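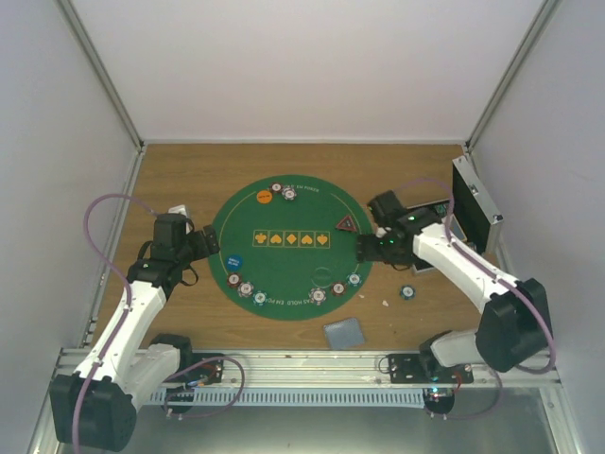
*Round green mat, chips and markers out on the table.*

I don't trust tips for cleaning poker chips. Most of them start with a bucket of hot soapy water and end with a drying rack, and I have yet to meet a set that needed either. Still, a few things do seem to work on an ordinary home game kit, so I've written them down with my doubts attached.

## Chips

Wipe them, don't soak them. A barely damp cotton cloth takes off most finger grease. If the chips have a paper or foil label in the center, water creeps under it and the label bubbles. People swear by baking soda paste. I tried it on 8 old chips and got 8 dull old chips.

Chip cleaner in a spray bottle? I paid for one from Endeo and it did what the cloth did, with more lemon.

## The mat

- Brush first, with a dry clothes brush. Crumbs rubbed into felt stay there.
- Blot spills. Scrubbing raises a fuzzy patch that catches every card after that.
- Go easy over printed suits and lettering. Test your damp cloth at the rim before you touch the middle.
- Skip the iron. "Low heat with a towel" is how I lost a mat from Sellodar. Roll it the opposite way overnight, or lay it flat under a couple of heavy books.

A thin round mat on bare wood will slide. The usual advice is double-sided tape, which leaves a gummy ring on the table. A piece of rubber shelf liner cut smaller than the mat does the job and peels up clean.

## The small stuff

Blind buttons and other markers go missing long before chips do. Put them in a pill bottle or a lidded jar, and put the jar in the box first. I know, everyone says "a place for everything." I only believe it about the blind buttons.

Check the bare table before you roll up the mat, too. Chips wander off the felt, and from there it's a short trip to the floor. 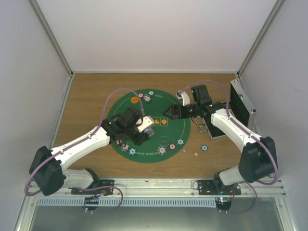 Sorry, but the shelf liner is bad advice on some finishes, Pillai wrote in the comments. Mine stuck to a varnished table over one hot August and took the shine off in a waffle pattern. I use a cotton tablecloth under the mat now and live with a little sliding.

Fair enough. I never leave mine down past the end of the game, so I can't vouch for it over a whole summer. If your table is varnished, lift the liner the same night.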